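Chapter 8
Scheduling and Distributing Reports

Chapter 2 covered how a report obtains its data, and the chapters after it dealt with layout, prompts and drill paths. Up to this point every report has been run on demand by the person reading it. In most installations that is the smaller share of the load. The larger share is run by the scheduler, without a user present, and delivered as a file.

The examples use the Saltonura report server with the Jadoon warehouse as its source. The sales reports built for the Clolgate region are used again, and readers who skipped those exercises should load the finished versions before continuing.

8.1 Schedules, Instances and Destinations

A schedule is a stored request to run one report. It holds four settings: the report, the prompt values, the recurrence and the destination. Each time the schedule fires, the server creates an instance. The instance contains the data returned by the query and the time at which the query ended. Opening an instance does not send a query to the warehouse.

Prompt values are fixed when the schedule is saved. If a report prompts for a month and the schedule is saved with November, every instance will return November until the schedule is edited. To make the value move with the calendar, replace it with a date expression, as described in Section 8.4. 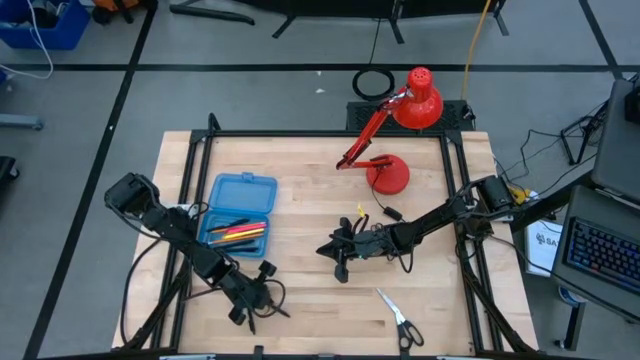 Recurrence can be based on time or on an event. A time-based schedule fires at a set hour whether or not the warehouse load has finished. An event-based schedule waits for a signal from the load job. Use an event wherever the load time varies from night to night. A report that runs against a half-loaded table will usually complete with a status of Success, and the error will be found only by a reader who knows the expected totals.

8.2 Credentials

A scheduled report cannot ask for a password. The server must use either the credentials stored with the connection or those stored with the owner of the schedule. The choice affects row-level security. With connection credentials, all recipients receive the same rows. With owner credentials, the rows are those the owner is permitted to see, and the recipients receive them regardless of their own rights.

Hugo Miranda's notes on the Brerklow migration record a case of the second kind. Regional managers were sent a file that contained all 11 regions, and the schedule belonged to an administrator. The report design was correct and did not need to be changed. The schedule was reassigned to a service account for each region.

8.3 Limits

The server stops a scheduled run when it reaches the row limit or the time limit of its job group. New schedules are placed in the default group, which keeps 500 instances and then deletes the oldest. Instances that must be retained for audit should be written to a file destination as well.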